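Buying a house with a shop out back, who figures out the easement?

Posted by Manaia Paewai in Buying & Selling

Hi all, first-time poster, so sorry if this is in the wrong spot. My husband and I are under contract on a place outside Beltport. It's a three-bedroom with 10 acres, a well, and a big metal shop that he fell in love with before he'd even seen the kitchen. We walked through it again on Sunday and I noticed a gravel track running along the east fence, past the shop, to a gate at the back. The gate had fresh tire marks going through it.

I asked the listing agent and she said "oh, that's just the neighbor, he's always used it." There was no mention of it in the listing and nothing in the seller's disclosure either. Our own agent (a nice guy, but he mostly sells condos in town) told me the title company will catch anything that matters. Will they? We close in November and I don't want to find out afterward that somebody can drive hay trailers past my bedroom window at 5 in the morning.

The other thing – the shop looks really close to that track. If it turns out there's some legal strip along there, could we be told to move the building?
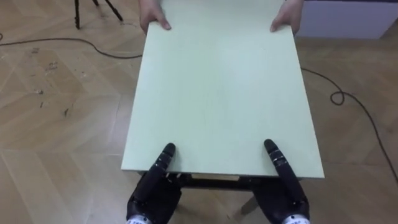
Does a title search pick up a driveway that a neighbor has simply been using for years?

Only if somebody recorded it. A title search reads paperwork at the county, and a habit isn't paperwork.

Thanks in advance, I've been reading old threads on here half the night and now I'm more mixed up than when I started.

3 replies

Flerkeo

Okay, I've been through this one, so here's the long version. Get a survey. I don't mean the little sketch the lender is happy with, I mean a real boundary survey where a person comes out, sets pins, and draws in the fences, the track, the gate and the shop. Mine was $843, and I grumbled about it right up until the drawing came back and showed our neighbor's fence sitting 28 feet inside our line. The seller had no idea, or said he didn't!

Then ask the title company for the full commitment with copies of all the exceptions listed in it. There's a section (Schedule B on mine) where they tell you what they won't cover. Look for wording like "rights of parties in possession" or "unrecorded easements." If it's in there, a neighbor with an old habit is your problem and not theirs. Sometimes they'll take that wording out once they have a good survey in hand, so ask.

As for the neighbor, depending on your state, somebody who has used a track long enough without permission can end up with a right to keep using it. The number of years is different everywhere. If he had the seller's okay the whole time, that usually cuts the other way. So you want to know which it was, and you want it in writing from the seller before your option period runs out. A local real estate attorney will read all this for you, and I'd pay for that before I'd pay for new countertops.

On the shop, don't panic yet. Find out first if there's a strip at all and how wide it is. If the building does sit over it, people often sign something saying it can stay put. I wouldn't close on a promise of that, though – get it signed and recorded first.

Skeltent

just talk to the neighbor. we did and he was great, he only goes through 2 times a year to get to his back pasture. you can worry yourself sick over papers

Morgan

Talking to him is a good idea, but do the paperwork too, please. Nice neighbors sell their land like anybody else, and then you've got a stranger with an opinion about your gravel. I'd add one thing to what Flerkeo wrote: check if his back pasture has any other way out to a road. If it doesn't, he may have a claim to cross your land no matter what anyone wrote down, and that's a question for the attorney.

Also look at your contract for the date you have to object to title by. Ours was a lot sooner than closing and we nearly missed it.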